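Support > Laundry and Clothing Care > Ticket 2811

Product: Zitelix folding table, light wood top
Status: Waiting for customer
Opened: Tue 1 February

Customer message

Hello. I bought your table for folding clothes, because my bed is too soft for this work. With shirts and towels I have no problem. With shorts that have an elastic waistband I have a problem every time. I lay them flat, I fold one leg over the other, and the waistband pulls itself together again. The finished pile leans to one side and falls in the drawer. I already tried to iron the shorts first. The legs became nice, but the waistband was the same as before. Please advise if I need the Grundolby folding board, or if my method is wrong.

Reply from Niltska support

Thank you for the clear explanation. Please do not buy the board yet. It is made for shirts, and it is too wide for most shorts. We would like you to try the following first. Put the shorts with the waistband at the far side of the table and the leg openings near to you. Smooth both legs from the center seam to the outside, with flat hands. Small wrinkles can stay, they do not disturb the fold.

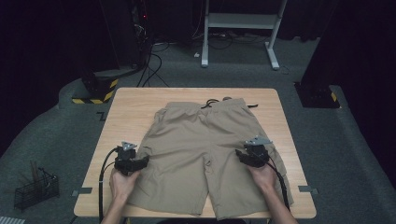 What should I do with the drawstring before I fold?

Pull both ends to the same length, tie them in a loose bow and lay the bow on the inside of the waistband. If the cord stays outside, it gets caught in the drawer and pulls the next piece out.

After this, fold one leg over the other so that the side seams meet. Push the pointed part at the crotch inward, to get a straight edge. Then fold the hems up to the waistband, and fold once more. The elastic is now held under 2 layers and should stay quiet.

Customer update

I did it with 9 pairs. Seven are good. The other two have a very wide elastic and they still open a little, also when I put them at the bottom of the pile.

Reply from Niltska support

For wide elastic we suggest to roll from the hems to the waistband and store the roll standing up. Please leave them in the drawer for one night and write to us how they look. The ticket stays open for 20 days.

3 comments | 4 shares

Contact support | Copyright Niltska | Back to top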